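Hand grippers, fruit edition: pad questions
Shared workshop builds > Grippers and arms
475 views

plumbline_joe
Second pair of hand grippers is together. Black bodies, blue ribbed pads, bolt heads showing because I ran out of patience for covers. I've moved on from wooden blocks to fruit, on the grounds that fruit complains when you do it wrong. Pads are Bruvon sheet, cut with kitchen scissors. Plum below, other hand busy with something egg-shaped.

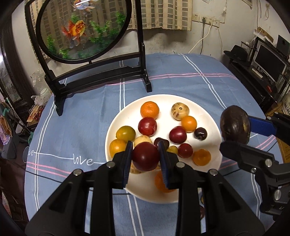
Re: pads

witold_c
Ribs are wrong for fruit. You get all your force on a few thin lines and the skin pays for it. Go flat and go softer.

plumbline_joe
Flat was the last set. Flat was also the set that fired a tangerine at Irena.

irena_b
It was a good tangerine too.

mallinia_fan
Disagree with Witold. Ribs bend, flat sheet just sits there. My pair has 400 closes on ribbed pads and the only bruises are mine. What I'd change is the spring. Is that the stiff Roser one?

plumbline_joe
Stiff Roser one, yes. The soft one is in a drawer, in September's packaging, judging me.

witold_c
400 closes is an afternoon. Come back at 3,000 and tell me about ribs.

abundio_a
I did get to 3,000, on the Sadowski pattern, and what went first was the glue. The rubber was fine. Rough up the finger before you stick anything to it.

Re: Re: pads, now with a bigger one

plumbline_joe
Glue noted. Tried the wide opening next. I was told parallel fingers would never hold anything this round, by a person in this thread who knows who he is.

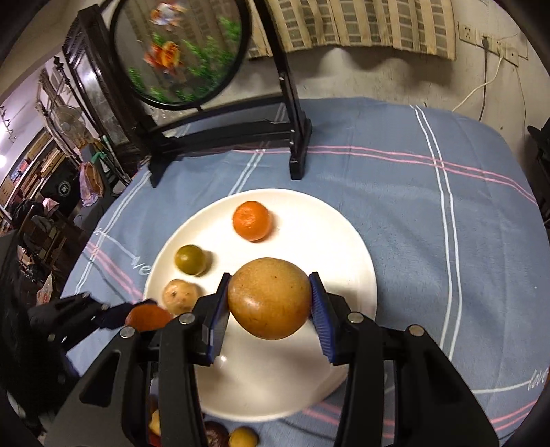 Some kind of russet pear, I think. Both pads on it, clear of the plate.

witold_c
I said never hold it WELL. Set it down and show us the skin tomorrow.

irena_b
Tomorrow it will be lunch.

3 comments

leokadia_g
What thickness is the pad sheet? You gave the brand and the scissors and left out the number.

gripes_and_grips
Team flat. Sorry.

abundio_a
Leokadia, mine was 3 mm. His looks thicker but ask him, he's probably eating the test equipment.

12 shares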